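Chapter 4
Friction, Fiber and the Shape of a Crease

What you should be able to do by the end of the chapter
Explain why a woven cloth wrinkles and a sheet of rubber mostly does not.
Tell elastic recovery from permanent set.
Estimate the crease recovery angle of a fabric from a simple bench test.
Hold a sensible opinion about ironing.

4.1 Why cloth will not stay put

Take a sheet of office paper and crumple it. Now take a handkerchief and do the same. The paper has been ruined and knows it. The handkerchief, shaken out, looks merely tired, and by tomorrow it may have forgiven you altogether. Both are made of plant fiber, both are thin, and both were treated equally badly. Most of this chapter is an attempt to say where the difference comes from.

In paper the fibers are bonded to one another where they cross. Bend the sheet hard enough and some of those bonds break, and no amount of smoothing with the side of the hand will put them back. In a woven cloth the yarns are only leaning on each other. They can slide a little, tilt a little and roll a little, and it takes very small forces to persuade them. A cloth dropped on a flat surface therefore settles into whatever heap friction will allow, and friction is generous.

Textile engineers call the result a "disordered configuration." Parents of teenagers have other terms. 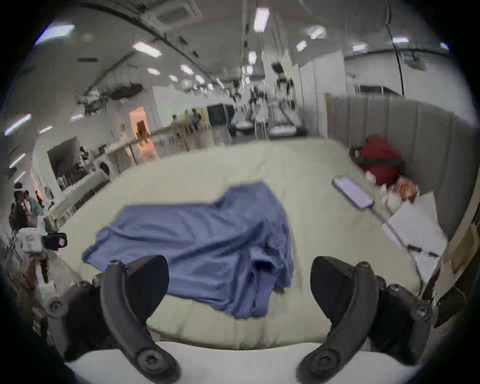
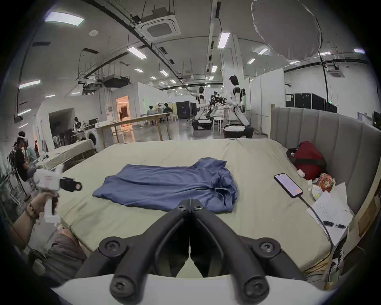
Figures 4.1 and 4.2. Blue cloth at rest on a bed.

Doğukan Ersoy, reading this chapter in draft, objected that friction was getting too much of the credit. A heap of cloth, he wrote in the margin, is also a contest between weight and stiffness, and a student who hears only about yarns rubbing together will be baffled by the first piece of starched linen that stands up by itself. He added that the remark about teenagers was beneath us. We have kept the remark and accepted the correction.

So, stiffness. Hold a strip of fabric over the edge of a table and slide it outward. At some point the free end droops under its own weight, and the length at which it reaches a set angle is used to work out its bending length. A limp cloth droops almost at once. A stiff one sails out over the void with misplaced confidence. The heavier the cloth for a given stiffness, the sooner it gives up, and this is why a thick fabric may drape more gracefully than a thin one that has been heavily finished.

4.2 Two kinds of wrinkle

It helps to separate folds from creases, even though everyday speech does not bother. A fold is a curve the cloth has taken up for the moment. Lift the cloth and the fold goes. A crease is a fold that has moved in and started receiving mail.

What turns one into the other is time, pressure and, above all, water. Cotton is mostly cellulose, and its long molecules are held to their neighbors by hydrogen bonds. Moisture loosens these bonds. When the fiber dries, new ones form in whatever position the fiber happens to be in, which for a shirt left overnight in the washing machine is a deeply regrettable position. The iron reverses the process with steam, heat and your Wednesday evening.

Wool manages better, thanks to a natural crimp that acts like a spring. Polyester manages better still. It absorbs very little water and has hardly anything to be persuaded with, until it gets hot enough to soften, at which point it will accept a pleat and keep it through most of your adult life.

4.3 A bench test

The crease recovery test is pleasingly rude. A small strip is folded in half, pressed under a weight, released and left alone. After a fixed wait you measure the angle to which it has opened. A perfect fabric would return to 180 degrees. None does.

Canan Tekin's students at the Mimholm workshop run a kitchen-table version with a 1000 gram bag of sugar as the weight and a school protractor as the instrument. Their results are scattered, but they put wool ahead of untreated cotton every time, and the apparatus is edible. If you try it, fold one set of strips along the warp and another along the weft, and keep the two sets of readings apart. Use strips from the same cloth and give each the same wait.

Exercises

1. Fold two strips of cotton, one dry and one slightly damp. Press both until the damp one has dried, then release them. Account for what you find in terms of hydrogen bonds.
2. A curtain maker complains that a new fabric "won't hang." Which property would you measure first, and how?
3. Find the most wrinkled garment you own. Decide which of its wrinkles are folds and which are creases, and test your answer by shaking it.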